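Subject: Re: [wullden-gardeners] Water meter reading and the Sunday swap

Ermelinda Torres wrote:
> The shared meter read 3,770 at the end of the season. Does
> anyone know if we pay the fixed charge over the winter too?
> Also, is the seed swap still on?

Yes, we pay it in December like last year. It comes to 15 per plot and goes on the same bill as the rent. Plot 26 has been split in two, so each half pays its own share.

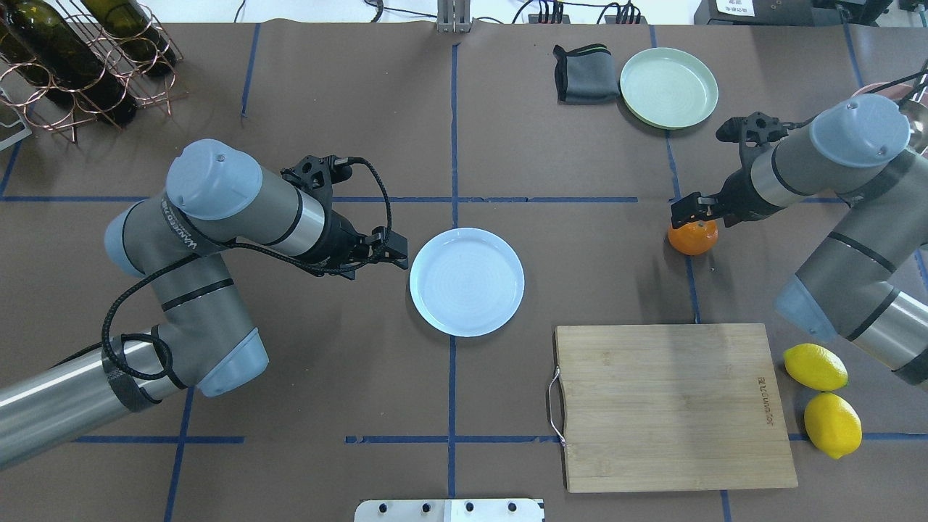
The swap is still on for Sunday at 2. Please write the variety and the year on each packet - last time we had a lot of beans with no name on them. I have plenty of leeks and kale to give away, but no squash this year.

The key to the tool shed is back on its hook.

Njål Tangen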